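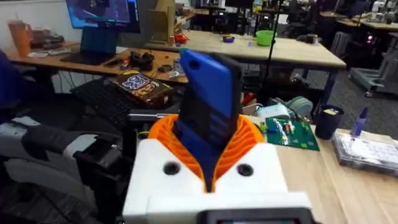
Blue object held in an orange-fingered gripper.

Wiltach wins first round in customer poaching row

Updated 4.15pm

Umandale firm Wiltach has won a court order against its rival Paltent in a fight over customers, a price list and a former sales manager's notice period. Full trial still to come. Both sides claiming they got what they wanted, as usual.

The judge, sitting in Umandale, said there was a serious case to be tried on whether Paltent had persuaded Wiltach customers to walk away from contracts that still had time to run. Until then Paltent must not approach seven named businesses, or use a pricing spreadsheet that Wiltach says left the building on a memory stick.

Paltent denies the lot. It says the customers came to it, the prices were common knowledge in the trade and the memory stick had holiday photos on it.

Both companies service coffee machines and water coolers for offices, pubs and care homes. Not glamorous, but steady money – contracts tend to run for years and renew themselves if the customer forgets to cancel. Wiltach has been going the longer of the two. Paltent set up across town in March and has grown quickly.

The row started when a sales manager left the first firm for the second. Her contract had a clause barring her from dealing with customers she had looked after for 12 months after leaving. Wiltach says she was on the phone to them inside a fortnight. It also says Paltent knew about the clause, had been sent a copy, and went ahead anyway.

That last bit matters. A company is free to take business off a competitor by being cheaper or better, and most judges are slow to get in the way of it. What it can't do is knowingly get someone to break a contract. Wiltach has to show Paltent knew the contract was there and meant for it to be broken, or at least knew that was what would happen. Being a bit careless is not enough.

The hearing took most of the morning. Much of it went on emails. One, sent from a Paltent address to a care home group, offered to "sort out any exit charges" if the group moved over early. Wiltach's barrister called it the clearest evidence a court could ask for. Paltent's said it was an ordinary sales offer and that the charges were there to be paid by anyone who wanted to leave, which is what exit charges are for.

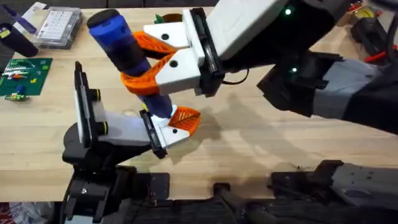 The judge said she did not need to decide that now. There were arguments both ways, she said, and the trial judge would want to hear from the people who wrote and recieved the emails. But the risk of Wiltach losing customers it could never win back was real, and money afterwards might not put it right. Hence the order.

She was less taken with the second part of the claim. Wiltach had asked for Paltent to be stopped from hiring any more of its staff. Refused. No evidence of a plan to strip the place out, the judge said, and engineers are entitled to change jobs. Two have already gone over and they can stay where they are.

A third complaint was dropped before the hearing got going. It concerned a leaflet Paltent put through doors on the Tilahun business park, comparing call-out times with "a certain local firm". Wiltach had said this was a malicious falsehood. That is a hard one to make stick: the statement has to be untrue, and made with malice, and in most cases it has to have cost the claimant something. Wiltach's solicitors said the point had been "parked". Paltent says it has been abandoned and wants its costs of dealing with it.

On costs, Paltent was told to pay £3,685 towards today's hearing within the usual time. The rest waits for the trial. Nothing on the leaflet yet.

Wiltach had to give something in return too. Anyone who gets an order like this before trial normally has to promise to pay the other side's losses if it turns out the order should never have been made. Paltent's side argued the promise was worthless without proof of funds, and handed up the latest accounts. The judge looked at them over lunch and said she was satisfied.

Customers caught in the middle are not part of the case. The seven businesses on the list can still leave Wiltach if their contracts let them, and can ring Paltent themselves. Paltent may answer but must keep a note of who called and when. Existing bookings for this month go ahead, so nobody's machine should be be left broken over it.
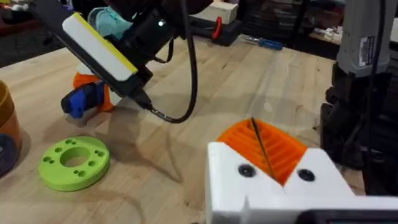

One pub landlord on the list, who was in court for the first hour, said he had only wanted a better price on descaling and was now getting letters from two sets of solicitors. He had not made up his mind who to go with.

There was some discussion of the length of the clause itself. Paltent says a year is far too long for a business where customers are visited every few weeks, and that it should be struck out as a restraint of trade. If that works, a good part of the claim goes with it, as there would be no valid clause for the manager to have broken. The customers' own contracts would be a separate matter. Wiltach says the period is standard in the area. Again, one for trial.

The witness evidence will be kept short. The judge has capped the trial bundle at 80 pages a side, not counting the contracts, and told both companies to sit down with a mediator first. Neither looked thrilled.

In a statement Wiltach said it was pleased with the result and would "always protect relationships built up over many years". Paltent said it was glad the court had rejected the staffing ban and that it looked forward to clearing its name. The former sales manager, who is also being sued, did not comment.

Trial expected in the autumn, to last two days. The order stays in place until then unless either side comes back sooner to change it.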